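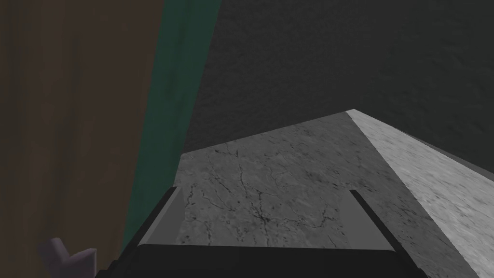 Hollis Baptiste writes that I'm wrong about the freezer, that freezing a moldy comic kills the mold, and that I should take the line down before somebody loses a collection over it. I'm leaving the line up. Freezing puts mold to sleep. Take the book out, let it sit in a damp room, and the mold picks up where it left off. What the freezer does do is buy you time, and it's decent on insects, so I've moved it to the section on bugs, further down. Thanks all the same, Hollis. The rest of this page has been redone too, as most of it was written when I had half as many zines and believed more of what I read.

## Bags and boards

A bag keeps fingers and dust off. I wouldn't credit it with much else. The sellers like to talk about "archival protection," a phrase that can be printed on anything, and I've bought "archival" sleeves that smelled like a shower curtain. If a sleeve smells, don't put paper in it.

- Polypropylene and polyethylene are fine for books you read now and then. Polyester costs more, is stiffer and clearer, and lasts longer. I use it for maybe one book in twenty.
- Avoid vinyl. It goes sticky and takes ink with it.
- The board matters more than the bag. A cheap board turns brown from the inside, and a board that is only coated on one side should have the coated side facing the comic.
- Don't tape the flap. Fold it behind the board. Sooner or later you'll slide the book out past that tape and it'll grab the cover.

I've seen advice to change every bag every two or three years. It comes mostly from places that sell bags. I change one when it has gone cloudy, wavy or tacky.

## Hand-printed and small press books

These are a different animal from newsstand comics and most of the standard advice ignores them.

Riso ink never fully dries. It sits in the paper and will rub off on a thumb, on the facing page, or on whatever is stacked on top. Uncoated paper with heavy solid color is the worst for it. I lay a sheet of plain, unbuffered tissue inside the cover and leave the inner pages alone. Interleaving every page makes the book so fat that the staples start to pull, and then you've traded a smudge for a tear.

Fluorescent inks fade. Pink goes first and it goes fast. I had a Karitz minicomic propped on a shelf across from a north window, where everyone says the light is harmless, and by June the spine side had turned the color of a bandage. "UV glass" slows this. It doesn't stop it, and the label on the frame will never tell you by how much. If you want to hang a print, hang it for a season and then put it back in the drawer.

Screen-printed covers can stick to plastic if they're pressed against it in a warm room. Put paper between them.

## Getting marks off

Most cleaning tips for paper are ways to make a small mark into a large one. Try them on something you don't care about.

**Pencil.** A white vinyl eraser, light strokes in one direction, starting away from the edge. Stay off printed areas. Erasers lift ink as happily as they lift pencil, riso ink most of all.

**Price stickers.** Warm air from a hair dryer on low, held well back, then peel slowly and flat against the paper. Lighter fluid is the old dealer's answer, and it works on glossy covers often enough that people swear by it. It can also leave a ring on uncoated stock, and the fumes are flammable. I've stopped using it indoors.

**Bread.** A ball of fresh white bread rolled over a grubby cover does pick up dirt. It also leaves crumbs and a bit of grease. Silverfish will be grateful. Get a soot sponge from the hardware store instead, use it dry, and cut off the dirty face when it stops working.

**Musty smell.** Baking soda in an open dish, in a closed tub, with the books standing up and slightly fanned. Two weeks, then sniff. Never sprinkle it on the pages. Dryer sheets just add a second smell on top of the first. Delphine Ferreira sent in a tip about cedar blocks, which I tried for a whole winter. The tub smelled of cedar and the comics smelled of basement.

## Flattening a curled book

Cardstock covers curl when the air changes and usually come back by themselves. Give it a week before you do anything.

If it stays curled:

1. Put a clean sheet of blotting paper or plain copier paper on each side.
2. Set it between two smooth boards. A cutting board is fine if it's truly flat - check with a ruler, mine wasn't.
3. Add weight. A few heavy hardcovers is plenty.
4. Leave it for several days and don't peek every hour.

I don't iron comics. There are videos that make it look easy, with a towel and a little steam, and they tend to end before anyone turns the book over. Steam rusts staples and cockles cheap paper.

## Rusty staples

A faint bloom of rust with a dry book can be left alone for years. If the paper around the staple has gone brown and soft, the staple should come out. Bend the legs up from the inside with something thin and blunt, then ease the wire out from the spine. A butter knife is too thick. Sewing a single loop of linen thread through the same holes holds a zine together very well and looks better than I expected it to. Some collectors will tell you that ruins the value. For a two-dollar minicomic I can live with that.

## Bugs

Silverfish like damp, dark and starch. Traps tell you they're there and catch a few. Lowering the damp does more. A cheap humidity gauge is worth having, but buy a pair and put them side by side for a day, as mine disagreed by enough to make one of them useless.

For a book that came home with company: seal it in a zip bag with the air pressed out, freeze it for two weeks, and let it come all the way back to room temperature before you open the bag. Open it early and you'll have water beading on the cover.

## Boxes and shelves

Stand books upright and snug. Too loose and they slump into a curve, too tight and you'll scrape covers pulling them out. Very floppy zines do better lying flat, in short stacks, with the biggest at the bottom.

Keep boxes off a concrete floor, even in a basement that "never gets wet." Two strips of scrap lumber under each box will do. Attics are worse than basements in my view, because of the heat.

Silica gel packets from shoe boxes are used up by the time you get them. I threw in handfuls for years. If you want gel, get the kind that changes color, and dry it out again when it turns.

Plastic tubs with tight lids keep water out and also keep it in. Only close one on a dry day, with dry books - and open it once in a while to have a look.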